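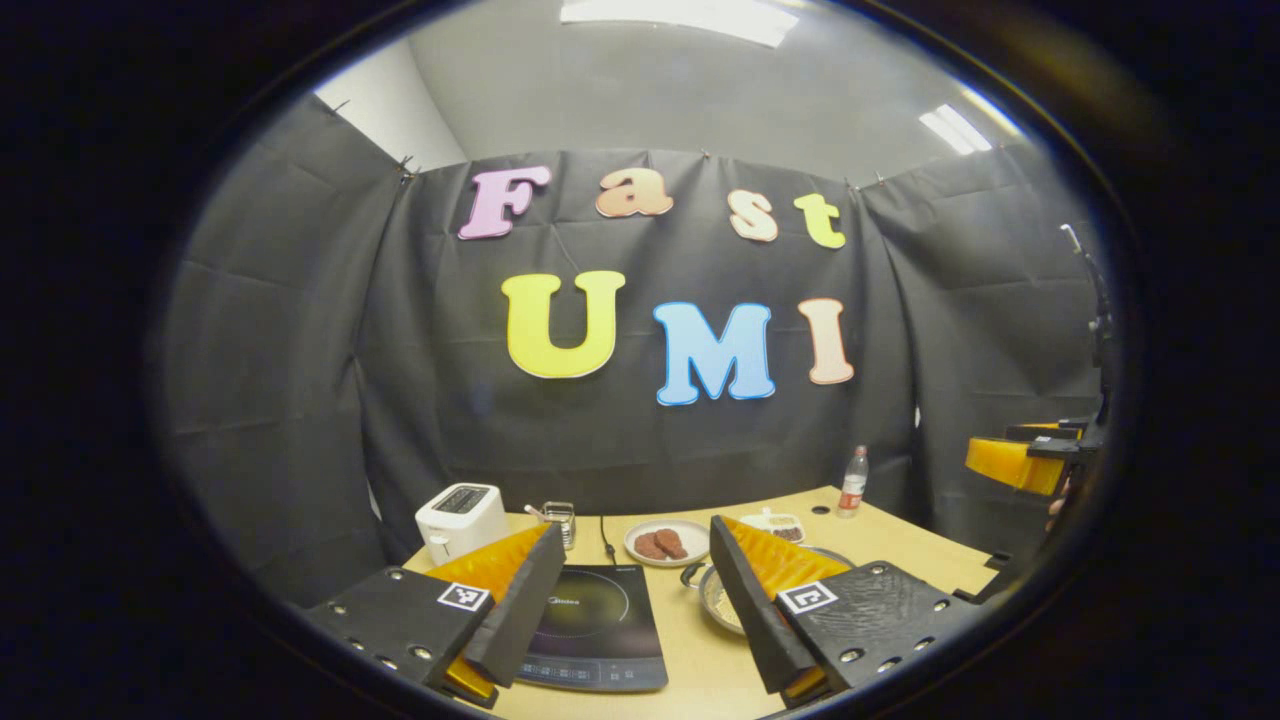

Slide 1: One table, one cooktop, one toaster. Two patties on the plate.

Speaker notes - "Cooking Dinner on One Table"
Talk for the Dunne community evening, 6 p.m.

Start when people are sitting. Say good evening and thank Ciarán Ó Flaithearta for the invitation. Say my name slowly.

I want to talk tonight about cooking in a place where there is no real kitchen. When I moved to Tultum I rented a room with a table and two outlets in the wall. I lived like this for 8 months, and I ate quite well. It took me some time to learn how to arrange the table, and this is what I would like to share.

(Point to the cooktop on the slide.)

The cooktop stands in the middle and toward the front, where I would put it too. The buttons are on the front edge, so your arm does not have to pass over a hot pan. Please remember that induction needs a pan with a magnetic bottom. Bring a small magnet to the store. I bought a beautiful pan without checking and it did not work at all, I gave it to my sister.

The toaster is at the back on the left. For burgers it is very useful, you can toast the bread while the patties are resting. Let it cool before you push it against anything.

Next to the toaster there is a small mesh container. In my room I had a similar one for a spatula, tongs and one wooden spoon. More than this I did not need.

(Ask: who has cooked in a dormitory? Wait for hands.)

Now about the cord. On the slide a thin black one comes down the table from the wall. At home I always try to keep cords behind the things and away from the pan. One time I pulled a cord with my sleeve and lost a full pot of soup.

About electricity. My toaster and my cooktop together were too much for the old wiring, and the whole floor was dark. Ask your landlord what the circuit can carry, and add up the watts printed under each device. If the sum is near 4000, as it was with my kettle also, do not run them together.

The plate. It waits behind the cooktop, close to the pan, so the way is short. If your patties are raw, take a clean plate for them after cooking. I say this every time and every time somebody asks me why, so leave a minute for it.

(If there is time, tell the story of room 221 and the smoke alarm. If not, go to the next part.)

Cleaning: wait until the glass is cool, then a soft cloth with a little dish soap. No metal sponge.

Mention the Voka recipe sheets near the door. The burger one is on the back side.

Questions, then tea.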